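Operations > Automation > Bottle and can sorting > README
Last updated 27 November 2024

# Sorting cell, Dellwood site

Notes and recordings from the arm that took over first-pass sorting of drink containers. Staff used to do this by hand at the end of every shift. The arm now picks from the table and places by type, and a person checks the bins before they go out.
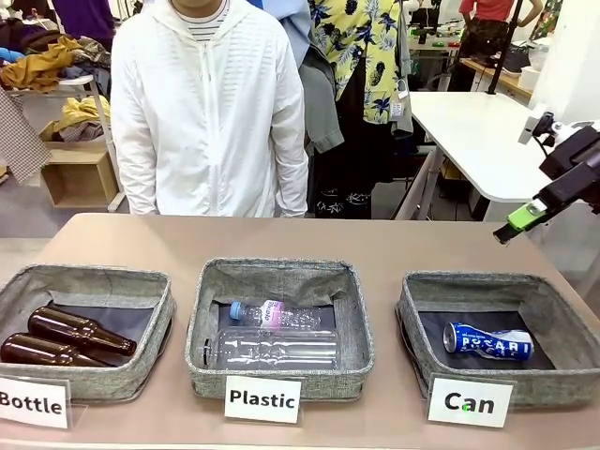

Maintained by: Returns & Recycling Team, Dellwood

Bins are marked Bottle, Plastic and Can. Glass goes under Bottle. Labels can stay on.

## What's in the folder

- 390 recorded runs
- 12 runs stopped by the operator, kept and tagged `stopped`
- shift notes, typed up by Samira Semaan

## Staffing

No posts were cut. Two part-time sorters moved to intake in July, and Karabo Msimang trains anyone who wants to run the cell. Some people still prefer hand sorting on busy days, and the rota allows it.

## Known problems

Crushed cans are often missed. Log them under `missed` and sort them by hand.

Questions: Nizar Yammine

3 comments · 12 shares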